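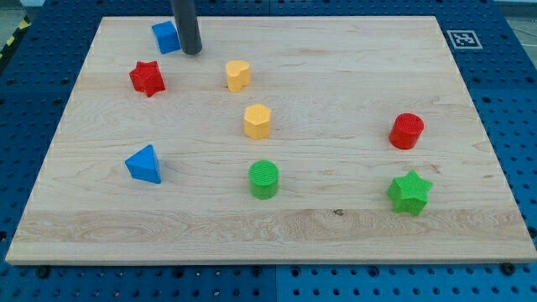 Ticket 220: Rod stops short of block during push runs, board station

Opened by: Sombat Pongsiri, Plonen workshop
Handled by: Jundley Support Desk
Category: Set-up and operating rules
Priority: Normal
Status: Closed, with actions

Reported fault

The station is used for tabletop pushing runs, in which the arm moves coloured blocks over a maple board by means of a cylindrical rod. The user reports that the arm stopped with a protective halt on 11 runs out of 43. In each case the halt came while the rod was being lowered beside a block, before any sideways movement had begun. The blue cube was the target in most of the halted runs. No damage to the rod, the board or the blocks was reported.

The user asked whether the downward force limit could be raised so that the runs could continue.

Initial reply from the Support Desk

The request to raise the force limit is declined. Under the Prarnolier Station Rules, section 4, a force limit may not be changed in order to clear a repeated halt until the cause of the halt has been found and recorded. The user was asked to leave the limit at its present value, to suspend unattended runs and to carry out the checks listed below.

Checks requested

1. Confirm that the board is held by its bolts and does not rock when pressed by hand at each corner. The arm must be in the stopped state, with the key removed, before any person reaches over the table.

2. Confirm that the printed marker beyond the far edge of the board is flat, clean and in full view of the station camera. Nothing may be placed on it.

3. Measure the height of the board surface at the four corners and at the centre, and compare the readings with the value held in the station file.

4. Confirm that the blocks are set out in accordance with section 6: standing flat, not touching one another, and with enough clear board beside the target for the rod to come down.

5. Report the name and issue number of the station file in use.

Reply from the user, 14:10

Checks 1 and 2 were completed and nothing was found. For check 4, the layout was inspected before the run and the blocks were clear of each other. For check 5, the file is the Mansilla file, issue 13.

The readings for check 3 were higher than the stored value at all five points, and by the same amount. The board was changed in December for a thicker one. The station file was not altered at that time.

Finding

The stored surface height belongs to the former board. The rod was therefore being sent to a point below the top of the present board, and contact with the wood brought about the halt. The protective function worked as intended. Raising the force limit would have hidden the error and might have marked the board or bent the rod.

The greater number of halts at the blue cube is explained by the approach setting for that block, which calls for a lower rod tip than the settings for the star, heart and cylinder blocks.

Corrective action

The surface height was measured again and entered by the user, and the file was saved as a new issue. The first run was made at reduced speed with a person at the stop button, as required by section 9. The user then completed a full set of runs at normal speed and reported no halts.

Actions to be kept on record

Any change of board, rod or table panel is to be treated as a change to the station. The surface height must be measured again and the file reissued before the next run.

The station log must show who made the change and who checked it. These must be two different people.

Three halts of the same kind within one session must be reported to the Support Desk before a further run is started.

The user has confirmed that a copy of section 9 is now kept at the station. Issue 13 of the Mansilla file has been withdrawn and must not be loaded.

Ticket closed at 16:35 with the agreement of the user.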